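We use cookies to give you the best reading experience. Accept all | Manage settings

The Last Stack on the Table

By Beryl Inskip

3 comments | 84 shares

My mother kept every paper she ever received. When we emptied her apartment in Divley, I carried home 300 sheets in two shopping bags: letters from the bank, instructions for a sewing machine, recipes she had printed and never cooked. I put them on my kitchen table and they stayed there until July.

I am not a tidy person by nature. I learned it late, and I learned it in a second language, so maybe I look at the words more carefully than other people do. In English you "go through" papers, as you go through a forest or an illness. I find this very correct.

The method I use now came from a small evening class in Idside. The teacher, a retired clerk from the Entwistle paper mill, gave us only one rule for the first evening. You clear the whole table, and then you bring back one small stack. You do not bring the box or the folder with its elastic band. The stack goes near the center, where both hands can reach it, and you work from the top. 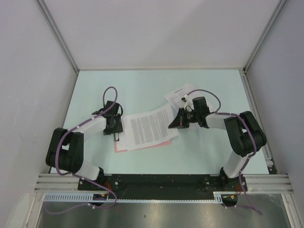
Ernance Quarterly | Page 84

A small stack of printed pages on a pale table looks very easy. I remember my surprise the first time, because at home my papers had always been mixed with cups, keys and bread. When they lie alone, you see that they are only paper. You can lift one sheet, read it, and decide.

The edges matter more than I expected. Our teacher made us square the stack before we started, with one hand on each side, pushing softly until the sheets agreed with each other. White printer paper slides a little and then holds. Old receipts curl and do not want to cooperate, so they get their own envelope. If a page has a staple, it goes on top of the others, never inside, or the whole stack leans.

After this, the deciding. I keep what somebody may ask me for, and I keep what I would be sad to lose. The second kind is smaller than I believed. From my mother's 300 sheets I kept a recipe for plum dumplings with her handwriting in the margin — "less sugar, Papa" — and the sewing machine instructions, although the machine is gone many years.

Some people in the class scanned everything. I tried this with 200 pages and I never opened the files again. For me a paper must be touched to be finished.

Now I do one stack each week, after supper, when the table has been wiped. Yesterday it was the insurance. The gas bills are next, and then a folder marked "various" in my own handwriting, which I have been avoiding since the winter.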